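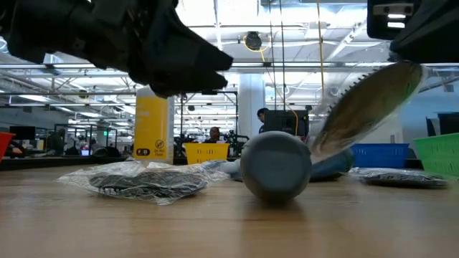
## 4 数据与识别策略

### 4.1 样本来源

本节使用的数据来自 Festari 项目。该项目在 Jurnberg 市招募有固定工资收入的住户，征得同意后，将其在 Magalhães 银行开立的工资账户与储蓄账户的交易流水同记账应用 Kisex 的操作日志合并。合并以住户为单位，夫妻双方各有工资账户的，按同一住户编码处理，双方之间的转账视为内部流动，不计入收入，也不计入支出。

进入分析的住户共 918 户，观测期为 9 个月。样本保留的条件如下：

- 观测期内每个月至少有一笔可识别的工资入账；
- 工资账户与储蓄账户均处于正常状态，没有冻结或销户记录；
- 住户在观测期开始前未使用过任何形式的定期自动转存；
- Kisex 日志中能够确定自动转存功能的首次启用月份，或能够确定观测期内始终未启用。

第三项条件排除了一部分长期储蓄者。这些住户的储蓄习惯在观测期之前已经形成，其流水中看不到启用前后的变化，对本文的识别没有贡献；若将其并入从未启用组，则会抬高对照组的储蓄水平。排除之后，样本的平均储蓄倾向应低于 Jurnberg 全体工薪住户，本文的结论也只适用于尚未建立自动转存安排的住户。

Magalhães 银行的客户中，自雇者与退休者占有一定比例，二者均不在样本之内。自雇者的收入入账时点不规则，难以定义“工资日”；退休者的储蓄目标以动用存量为主，与积累阶段的住户不宜放在同一个方程中估计。

### 4.2 变量定义

被解释变量为月度净储蓄率，记作 s(i,t)，其定义为：

> s(i,t) = [D(i,t) − W(i,t)] / Y(i,t)

其中 D(i,t) 为住户 i 在第 t 月转入储蓄账户的总额，W(i,t) 为同月从储蓄账户转出的总额，Y(i,t) 为同月工资入账总额。净储蓄率可以为负，负值表示当月动用了以前的积累。储蓄账户产生的利息不计入 D，理由在于利息由存量决定，与当月的储蓄决策没有直接联系。

采用净额而不采用总额，是考虑到部分住户存在“转入后又转回”的行为。此类住户在工资日自动转存一笔，月末因现金不足又取回大部分，若只看转入额，其储蓄率会被明显高估。Kavitha Pisharody 在讨论强制储蓄产品时将这一现象称为“回流”，并主张以回流率作为独立指标报告。本文沿用这一做法，定义回流率为：

> r(i,t) = W(i,t) / D(i,t)，当 D(i,t) > 0

在 D(i,t) 等于零的月份，回流率没有定义，按缺失处理，不以零替代。以零替代会把“没有存”与“存了没有取”混为一类，使从未启用组的回流率被系统性压低。

核心解释变量为自动转存启用状态 A(i,t)，启用当月及以后各月取一，此前取零。启用后又关闭的住户，其 A(i,t) 仍保持为一，因此估计结果应理解为意向处理效应。另设变量 M(i,t) 表示自动转存金额是否在工资日当天划转，用以区分划转时点的影响。

控制变量包括：当月是否有工资以外的大额入账，当月是否发生房租或房贷扣款失败，信用卡账单是否全额偿还，以及住户内工资账户的个数。年龄、受教育程度等不随时间变化的特征由住户固定效应吸收，不单独列入方程。

消费支出按 Kisex 的分类归并为固定支出与可变支出两类。固定支出包括房租、房贷、保险费、通信费与各类订阅；可变支出为其余部分。应用自带的分类允许用户手工修改，修改后的分类与原分类不一致时，以原分类为准。这样处理会损失一部分准确性，但可以避免分类修改行为本身与启用状态相关所造成的偏差：使用自动转存功能的住户打开应用的次数较多，修改分类的机会也较多。

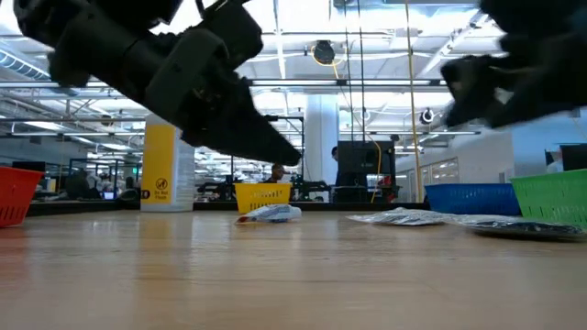
图 1　浅色木纹桌面，远端边缘处放有颜色各异的塑料篮

### 4.3 基准模型

基准方程采用双向固定效应设定：

> s(i,t) = α(i) + λ(t) + β·A(i,t) + γ′X(i,t) + ε(i,t)

其中 α(i) 为住户固定效应，λ(t) 为月份固定效应，X(i,t) 为上述控制变量。标准误在住户层面聚类。月份固定效应用于吸收全样本共同的季节性波动，例如年终奖金集中发放的月份和假期前后的支出高峰。2 月因天数较少，若工资日落在月末，部分住户的入账会提前，本文按工资所属月份归集，不按实际到账日归集。

启用月份在住户之间并不一致，属于交错处理。当处理效应随启用时长而变化时，双向固定效应估计量会把较早启用的住户用作较晚启用住户的对照，所得 β 是各组各期效应的加权平均，而权重可能为负。为此，除基准方程外，本文另行估计分组平均处理效应，只以从未启用以及尚未启用的住户作为对照，再按启用时长汇总。两种估计并列报告，解释时以后者为主。

事件研究设定将 A(i,t) 替换为一组相对时间虚拟变量，以启用前一个月为基期。启用前各期系数用于检查平行趋势。需要说明，前期系数不显著并不等于平行趋势成立，在样本量有限时尤其如此。本文据此对趋势偏离的幅度设定上限，并报告在该上限之内结论是否改变。

### 4.4 内生性问题

自动转存由住户自行启用，启用决定与储蓄意愿高度相关，这是识别中的主要困难。可能的混淆来源有以下几类。

**收入变动。** 住户可能在加薪之后启用自动转存。此时储蓄率上升有一部分来自收入增加，与转存方式无关。方程中以工资为分母，可以部分缓解这一问题；但若储蓄倾向随收入递增，偏差依然存在。稳健性检验中剔除启用月份前后工资有明显上调的住户。

**目标事件。** 购房、婚育或子女入学等事件会同时提高储蓄意愿与启用概率。Kisex 允许用户为储蓄账户命名并设定目标金额，本文利用这一信息将住户划分为有明确目标与无明确目标两组，分别估计。无明确目标组受此类事件影响较小，其估计值可作为参照。

**注意力。** 启用自动转存的住户可能正处于对财务状况较为关注的阶段，同期也会取消订阅、比较保险报价或提前偿还信用卡。储蓄率的上升因而可能来自关注程度，转存功能只是其中的一个表现。以应用登录次数作为控制变量并不妥当，登录次数本身受启用状态影响，属于不良控制。本文改用启用之前的登录次数与月份虚拟变量的交互项。

**工资账户迁移。** 部分住户在观测期内将工资账户从其他银行迁入，迁入初期流水不完整，表现为支出偏低、储蓄率偏高。样本保留条件已要求每月均有工资入账，但仍无法排除住户在他行保留日常支出账户的情形。对此，本文以固定支出是否在样本账户内扣缴作为主账户标志，仅对主账户住户重复估计。

为进一步处理自选择，本文利用 Kisex 的一次界面调整。调整后，部分用户在工资入账后的首次登录页面上看到自动转存的设置入口，其余用户仍需从二级菜单进入。入口位置按用户编号的末位分配，与住户特征无关。以入口位置作为启用状态的工具变量，第一阶段方程为：

> A(i,t) = π(i) + μ(t) + δ·Z(i,t) + θ′X(i,t) + u(i,t)

其中 Z(i,t) 在住户被分配到首页入口且界面调整已生效时取一。排他性约束要求入口位置仅通过启用状态影响储蓄率。该约束可能受到的质疑是，首页入口本身起到提醒作用，住户看到后即使不启用自动转存，也可能手工转存一笔。本文以启用前的手工转存额为被解释变量进行检验，作为对该约束的间接考察。检验针对未启用者，而未启用者的构成会受入口位置影响，故其结果只能视为提示性证据。

### 4.5 默认金额的设定

首次启用时，设置页面会给出一个默认的每月转存金额，用户可以修改。默认值为 200，以当地货币计，不随用户收入变化。由此，同一默认值在不同收入的住户中对应不同的储蓄率，这为考察默认值的锚定作用提供了变异。

若默认值没有锚定作用，则住户所选金额应随收入平滑变化，在默认值处不应出现聚集。若存在锚定作用，则低收入住户所选金额会高于其在无默认值时的选择，高收入住户则相反。两种情形对福利的含义不同。对高收入住户而言，偏低的默认值可能使其停留在低于合意水平的储蓄率上；对低收入住户而言，偏高的默认值可能推高回流率，并增加透支的可能。因此，评价默认值不宜只看平均储蓄率，还须同时看回流率与透支发生情况。

聚集程度的估计采用多项式反事实分布：在默认值附近划出排除区间，用区间以外的金额分布拟合多项式，再以拟合值与实际频数之差度量聚集。整数金额本身具有吸引力，若不加处理，整数偏好会被误认为默认值效应。拟合时加入整数金额的虚拟变量，并以手工转存的金额分布作为对照。手工转存页面没有默认值，其分布在同一金额处的聚集只能来自整数偏好。

### 4.6 划转时点

自动转存有 2 种划转时点可选：工资入账当天，或用户指定的固定日期。前者即通常所说的“先付给自己”，后者多数被设定在月末附近。两种安排在全年预算约束上等价，在流动性约束下则不然。工资日划转使可支配余额从月初即处于较低水平，住户据此安排可变支出；月末划转则依赖当月结余，余额不足时划转失败，系统不再补划。

时点选择同样存在自选择。支出波动较大的住户可能偏好月末划转，以保留较多的缓冲。本文在启用住户内部估计 M(i,t) 的系数，并控制启用前可变支出的标准差。工资日恰为非工作日时，Magalhães 银行会将工资提前至前一个工作日入账，例如提前至星期五，而固定日期划转不作相应调整。入账与划转之间的间隔因此在月份之间产生外生波动。间隔延长时，资金在工资账户中停留较久，若可变支出随之增加，则支持余额可见性影响支出的解释。

这一设定要求间隔的变化不与其他日历因素重合。周末前入账可能直接改变支出时间，与间隔长短无关。为区分二者，回归中加入入账日所在星期的虚拟变量，识别仅来自同一星期类别之内的间隔差异。
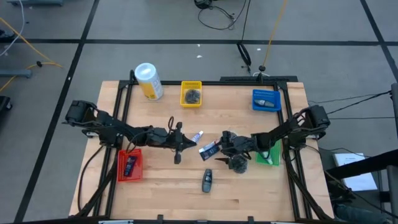

**储蓄账户余额增加，能否直接视为住户净财富增加？**

需要同时查看负债一侧。住户若一面向储蓄账户转存，一面延后偿还信用卡，则储蓄余额与负债余额同时上升，净财富变化很小；在信用卡利率高于存款利率时，净财富还会下降。本文因此以净流动资产变动作为第二个被解释变量，其定义为储蓄账户与工资账户余额变动之和，减去信用卡未偿余额变动。

净流动资产的定义不包括房贷本金的偿还。房贷本金的减少在会计上增加净财富，但这部分权益难以在短期内动用，与本文关注的应急缓冲性质不同。提前偿还房贷的住户在样本中单独标记，稳健性检验中予以剔除。

### 4.7 异质性与检验次序

异质性分析按启用前的缓冲水平分组。缓冲水平定义为启用前流动资产与月均固定支出之比，低缓冲组指该比值小于一的住户，即在没有收入时无法支付一个月固定支出的住户。理论上，低缓冲组从自动转存中获得的边际收益较大，同时其流动性约束较紧，回流率也应较高，净效应的符号无法事先确定。

分组检验涉及多个假设，若逐一按常规水平判断，误拒概率会累积。本文将检验分为主次两级：净储蓄率与净流动资产属于主要结果，回流率、透支发生与支出构成属于次要结果。主要结果报告未调整与调整后的显著性，次要结果只报告调整后的显著性。未列入上述清单的比较一律标注为探索性分析，不用于支持正文结论。

### 4.8 数据局限

第一，样本账户以外的资产不可观测。住户可能将他行存款转入 Magalhães 银行的储蓄账户，在数据中表现为新增储蓄，而总资产并无变化。本文剔除来源为本人他行账户的转入，但以现金存入的部分无法识别。

第二，现金支出只能观察到取现，看不到用途。取现全部归入可变支出，会高估其中用于固定支付的住户的可变支出。

第三，观测期较短，不足以覆盖一个完整的年度，月份固定效应只能控制样本期内的共同冲击，长期持续性无从判断。启用后各期系数若在观测期末仍未稳定，外推时应当谨慎。

第四，Jurnberg 的工资普遍按月发放。在按周或按双周发薪的地区，工资日与固定支出日之间的间隔较短，划转时点的作用可能与本文估计不同。

对于第一项局限，敏感性分析假定储蓄账户新增额中有固定份额来自未观测资产，令该份额由零逐步上调，直至主要结果不再显著，并将对应的份额与基准估计一并列入附录。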